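マグカップはどうやってできるの？
〜つちが、うつわになるまで〜

文：チャニダ・ラッタナクン

朝、牛乳やココアを飲むとき、みなさんはどんなカップを使っていますか。ガラスのコップの人もいれば、プラスチックのコップの人もいるでしょう。今日は、その中でも「やきもの」のマグカップについてお話しします。

マグカップというのは、取っ手（持つところ）がついた、大きめのカップのことです。ふつうは下にしく受け皿を使いません。そのままテーブルに置いて使います。

つちをこねる

やきものの材料は、ねんどです。図工の時間に使うねんどとにていますが、やきもの用のねんどは、やくとかたくなる土でできています。

はじめに、ねんどをよくこねます。中に空気のつぶが残っていると、やいたときにひびが入ったり、われたりすることがあります。両手に体重をかけて、おして、回して、またおします。大人でもうでがつかれる仕事です。

形をつくる

形をつくる方法は、ひとつではありません。

ろくろという回る台にねんどをのせて、指でひき上げる方法があります。ねんどをひものように長くのばし、ぐるぐると積み重ねていく方法もあります。工場では、石こうでできた型に、どろどろにしたねんどを流しこんでつくることもあります。

本体ができたら、少しかわかしてから取っ手をつけます。つける場所に細かいきずをつけ、水でといたねんどをのりのようにぬって、おしつけます。このねんどののりを「どべ」とよびます。本体と取っ手のかわきぐあいがちがうと、あとでつぎ目にひびが入ります。

かわかして、やく

形ができたら、風の当たらないところでゆっくりかわかします。「ロストネス陶房」のソムバット・チャンタラシーさんは、冬の間、マグカップを6日かけてかわかしているそうです。

かわいたら、かまに入れて一度やきます。これを「すやき」といいます。すやきをしたうつわは、水をよくすいます。植木ばちを思いうかべてください。あのさらさらした手ざわりが、すやきの手ざわりに近いです。

うわぐすりをかける

すやきのままでは飲み物がしみこんでしまうので、「うわぐすり」をかけます。「ゆうやく」ともいいます。くすりという字がつきますが、飲むくすりではありません。石のこなや灰などを水にまぜた、どろっとした液です。

うわぐすりをかけたうつわを、もう一度かまでやきます。すると、こながとけて、うつわの表面をガラスのようにおおいます。つるつるして、光を当てるとぴかっと光るのは、このガラスのまくがあるからです。

やく前のうわぐすりは、やいた後とまったくちがう色をしていることがあります。灰色っぽい液が、やくと緑や青になります。色を決めるのは、中にまぜた金ぞくの成分や、かまの温度、かまの中の空気のようすです。鉄が入ると茶色や黒、黄色などになり、銅が入ると緑になることが多いです。

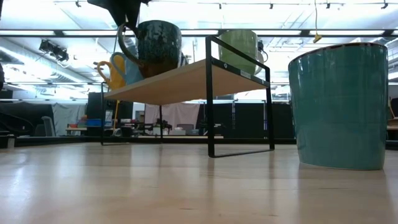
ロストネス町　2019年12月11日（水曜日）

右にある大きな青緑色のマグカップを見てみましょう。口のふちが、こい茶色になっています。茶色の太さはそろっていません。横の面にも、うすいしま模様や、色の少しちがうところがあります。

とけたうわぐすりは、はちみつのようにゆっくり下へ動くことがあります。そうすると、口のふちではうわぐすりがうすくなります。うすいところは、下の色がすけたり、別の色になったりします。ふちの色がちがうやきものを見つけたら、このことを思い出してください。

たなの左のほうには、二つの色を持つマグカップがあります。上は黒と緑のまだら、下は赤茶色です。色を上と下で分けたいときは、ちがううわぐすりを使ったり、一部だけにかけたりします。うつわをさかさまに持って、とちゅうまで液につける方法もあります。

青緑のカップの底のまわりには、細くて明るい線も見えます。やきものの底は、うわぐすりをふき取っておくことがよくあります。底にたっぷりついたままやくと、とけたうわぐすりがかまの板にくっついて、取れなくなってしまうのです。おうちのお茶わんもうらがえして、底のふちを指でさわってみましょう。ざらざらしていたら、そこにはうわぐすりがかかっていません。

取っ手のひみつ

取っ手があると、熱い飲み物が入っていても持ちやすくなります。取っ手は本体から外にはなれているので、飲み物の熱が伝わりにくいのです。

丸い輪の形をした取っ手は、指を中に通して持ちます。輪が大きければ指が何本も入り、小さければ一本か二本でつまむように持ちます。大きなカップにたくさん飲み物を入れると重くなるので、取っ手の大きさも考えてつくります。

口の広さにも、つくる人の考えがあります。口が広いと飲み物は早くさめます。せまいと、さめにくくなります。スープを飲むカップに口の広いものが多いのは、スプーンを入れやすくするためです。

しまい方と洗い方

マグカップは、取っ手がじゃまをして、お皿のようにはきれいに重なりません。無理に積むと、たおれてわれることがあります。そこで、小さなたなを使って、上にならべてしまう家もあります。板を金ぞくの足でささえたたななら、板の下のすきまにも物を置けます。

ならべるときは、取っ手の向きをそろえると、取り出すときにとなりのカップにぶつかりにくくなります。大きくて重いものは、低いところに置きましょう。

洗うときは、やわらかいスポンジを使います。かたいたわしでこすると、表面に細かいきずがつくことがあります。取っ手のつけ根はよごれがたまりやすいので、スポンジの角で洗います。とても熱いカップを、急に冷たい水に入れてはいけません。われたりひびが入ったりします。

もしわれてしまったら、かけらを手でさわらずに、大人の人をよんでください。

ことばのメモ

すやき……うわぐすりをかける前に、一度やくこと。
うわぐすり……やきものの表面をおおう、ガラスのようなまくのもと。
どべ……ねんどを水でといたもの。部品をくっつけるときに使う。
ろくろ……ねんどをのせて回す台。

お話を聞いた人：ソムバット・チャンタラシーさん（ロストネス陶房）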